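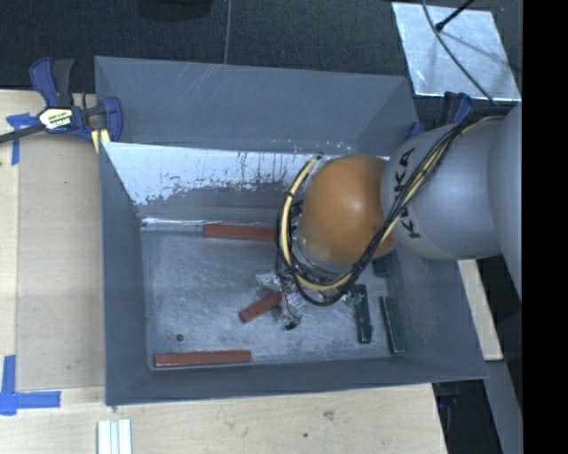 Trevor Inskip reckons the running order of a record stopped mattering the day people could skip a song without getting off the couch, and that I'd be better off studying choruses.

Figure 1. Grey metal bin with sloping sides, a robot arm reaching in from the right.

4.2 Side endings and the second-last song

Trevor's objection deserves a proper go, so I'll start with the bit of our data that favours him. We asked 370 listeners to play one of 18 guitar-band albums at home, all the way through if they felt like it, and to keep a diary while they did. Most of them skipped something. The skips bunch up in the middle of the record, between tracks five and seven, and they bunch up there whether or not the song in that spot was a single. I went in expecting the singles to be protected and they just weren't (my co-author had money on this and has been unbearable since February).

Where I part ways with him is the end of the album. The second-last song is skipped less often than its neighbours on both sides, and it's the one people write about at length. In the diaries it gets called "the real last one", "the proper ending" and, from a listener who'd been given the Rivadeneyra debut, "where they should have turned the lights off". The closer itself tends to get a line or two, often about how long it goes on.

I don't think length explains this. Zoser's second album puts its longest track in the penultimate slot and Flemico's puts its shortest there, and the diary entries for the two read so alike that I mixed them up while coding and had to go back through the lot. Tempo doesn't help us much either. What the favoured songs do share is that they drop an instrument we've been hearing all record. Sometimes it's the drums, in one case it's the bass, and on the Zoser album the second guitar simply goes missing after the first verse and never comes back.

There's a wrinkle with vinyl. A group of 81 listeners had the LP pressing, and for them side one has an ending of its own, so you get a second little island of attention halfway through the album at exactly the spot where the streaming listeners are reaching for the skip button. Same song, same mix, and it's treated like a finale by one lot and like filler by the other! I'd love to make more of this, but people who own a turntable differ from people who don't in all sorts of ways, and we let participants choose their format. A version with assigned formats would be dearer to run and a lot more convincing.

One album sits awkwardly in all of this. Fliltel resequenced their record between the first pressing and the digital release, swapping tracks three and nine, and we didn't catch it until the diaries were in. I've left those listeners in the overall skip figures, where the swap makes little difference, and taken them out of anything that compares positions. Readers who'd rather see them excluded throughout can find that version in the appendix - the dip at the second-last song is a touch shallower there, and the mid-album bunching is unchanged.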